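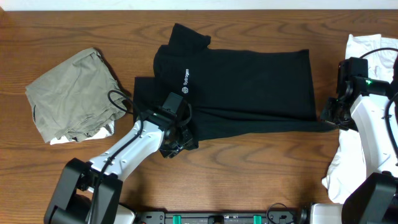 Brittany Lavoie has spent most of the past year reading comments under local news stories. She codes them by hand, one at a time, for a study of how people in three towns talked about a school bond vote on a platform called Plurkby. The vote is long over. The coding is not.

"People assume the software does it," she says. "We tried that. The software thought half the town was happy."

The trouble was sarcasm. The first round of the study ran every post through Humora, a sentiment tool that scores text from very negative to very positive. A post saying "great job, school board" came back as praise. When Lavoie pulled a sample of 400 posts and read them herself, she disagreed with the tool's score on 75 of them, and most of those were posts the tool had marked as positive.

She took the sample to Marlene Cormier, who runs the project, and the two of them decided to set the scores aside and start over with human coders. There are now three: Lavoie, Ryota Hattori and Rhonda Doucette. Each post is read by two of them. If they disagree, the third one reads it too.

"Ryota and I disagree a lot about what counts as a complaint," Lavoie says. "If somebody writes that the traffic will be bad, he says that's a complaint about the bond. I say it's a prediction about traffic."

They settled that one with a rule, which is now on page six of the codebook. A post has to mention the bond, the board or the new building before it can be coded as for or against. Everything else goes into a category called "nearby."

The nearby category has grown to be the largest in the set. Lavoie says she was worried about that at first and has since changed her mind.

"A lot of what people post during a campaign is nearby," she says. "They talk about parking, or their own school days. If you only keep the posts that match your keywords and take a side, you end up with a town that argues all day. I don't think that town exists."

Keywords were the other thing that had to be redone. The original list was put together in August, before the campaign had a name for itself. It had the obvious words: bond, levy, school board, ballot. By the time the vote came close, most people in the town of Morin were calling the whole thing "the roof," after a leaking gym roof that both sides brought up at every meeting. The list didn't have "roof" in it.

Lavoie noticed when the daily number of posts from Morin dropped while the other two towns went up. She went and read the town's pages directly and found 413 posts about the roof that the collection had missed.

"Some of those really were about somebody's roof," she says. "There's a contractor who posts every morning. But most of them were ours."

The team added the word and collected the earlier posts again, which took several weeks. Some had been deleted in the meantime. Lavoie keeps a list of dates for every change to the keywords, and the published tables will show results with the old list and with the new one next to each other. She says readers should be able to see how much the choice of words moved the result. For Morin it moved it a fair amount – the first list made opposition look stronger than the second did.

Storage and search run on Grarkia, an archive system that Aarne Koivisto set up for the group. It saves each post with the time it was collected and the keyword that caught it. Lavoie says the second part has been more useful than she expected. When a word starts pulling in junk, she can find everything it brought in and check it in one sitting.

She tries to code no more than 60 posts in a session. Past that, she says, she starts agreeing with whatever she decided on the last one.

Asked whether the study can say who was winning before the vote, Lavoie says no. The people who post on Plurkby are not the people who vote, or at least there is no good way to tell how far the two groups overlap. A few accounts wrote a large share of the posts in all three towns. The tables count posts and accounts separately for that reason.

"I get asked for a prediction every time I present this," she says. "I can tell you what got talked about and when it changed. The roof took over after the second public meeting, and you can see it within a day."

The coding should be finished before the next round of local elections. Doucette is already putting together a keyword list for those, and has asked the other two to send her anything they hear at the grocery store.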